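Kerslake tablet stuck on firmware update, keeps rolling back

Aroha Tautahi
Hi all, hoping somebody has seen this. I've got a Kerslake tablet and every time I run the firmware update it gets to 69 per cent, restarts, then tells me it couldn't be applied and puts the old version back. I've done it four times now, twice on Saturday with the charger in. The battery was well over 30 per cent each time so I don't think it's that.

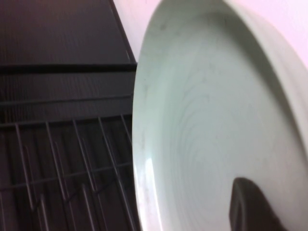

The current build is 1,615 and the one it wants to install is 3,339, which seems a huge jump to me. Could it be missing something in the middle? I'd rather not wipe it if I can help it, my whole recipe folder is on there!

Hemi Ruddock
Yes, I had exactly this with mine (and said a few rude words). The big update won't go on over an older build if the dock is plugged in. What I did:

1. Unplug the dock, the keyboard and any memory cards, and use the plain charger.

2. Turn it off completely. Hold the power button until the light goes out, don't just let it sleep.

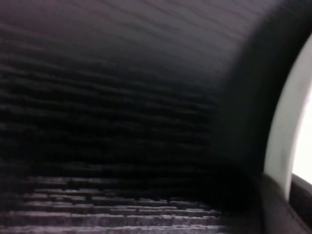 3. Start it up holding volume down and choose Update from the menu, then leave it alone for a good while. Mine sat on a black screen for ages and I nearly gave up.

It kept all my files, but copy your recipes somewhere else first anyway.

Tidmont
same problem here, did a reset and it went on fine after that. lost my wifi passwords though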